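Stop buying fingers you don't need

Saturday, September 12, 2026

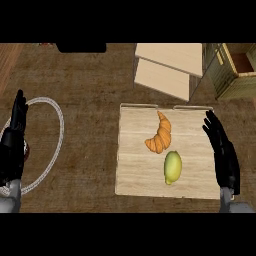

Two jointed hands, one breakfast. A simulated tabletop with the croissant and the green lemon on the board.

I've spent most of my summer making robot hands pick up pastry on a computer, and I have opinions now. The big one is that most small shops looking at five-figure humanlike hands should go home and buy a plain two-finger gripper. I say this as someone who loves the fancy hands. They look great. My kids walk past my monitor and ignore everything on it until the hands show up.

I started in June, when our little outfit was asked to pick an end effector for a bakery packing job. We had two candidates. One was the Flarnedano, a jointed hand with more motors in it than my car has cup holders, and the other was the Asden, which opens and closes and that's the end of the brochure. I ran both in simulation first, same arms, same table, same food, 1600 tries in all. Yes, I know simulation is not the real world. I'll get to that.

So look at a croissant for a minute. It's a curved thing with ridges and skinny tips, and if you squeeze it in the wrong spot you've got crumbs. A hand ought to be perfect for it, right? You can cup it! And when my grasp planner was in a good mood, the Flarnedano did cup it, and it was lovely to watch. The trouble is that every finger is one more thing that can be a little bit off. A thumb that comes in early nudges the pastry and then the other fingers close on where it used to be. I spent a whole week on thumbs.

The Asden came straight down, closed across the middle, and lifted. It was boring. I had it working before lunch on the first day, and of my 1600 tries, the ones I'd call clean came to 1007, with the plain gripper earning well over its share of them.

The lemon was the part that surprised me. I figured a smooth oval would be easy for anybody, and with the two flat pads it kept wanting to roll out. The hand won that one, no argument. If your whole line is fruit, ignore me and go shopping.

Now, the simulation thing. A friend who reads my drafts told me that comparing grippers this way is like comparing shoes by looking at the boxes, and there's some truth in it. Friction in a simulator is a number I typed. Crust doesn't flake. A cord lying on the table stays polite until you tell it otherwise, and real cords have never been polite to me. But a simulator is very good at showing you how much of your own time a piece of hardware is going to eat, and I think that's the cost people leave off the spreadsheet. If it takes a week of thumbs in there, it'll take at least that long on the bench, with screws.

My other gripe is about controllers. We tried Laletari for the arms and then Đào, and the second one let me swap the hand for the gripper by changing 2 lines in a settings file. With the first I had to rebuild the whole setup each time, and I caught myself running fewer comparisons just to avoid the hassle. That's a bad way to choose anything. If swapping is a pain you'll stick with whatever is bolted on already and then talk yourself into liking it.

Anyway, we recommended the Asden for the bakery. I kept the Flarnedano model on my machine – partly for the lemon, partly for the kids – and I'm still poking at it on weekends. The thumb is getting better.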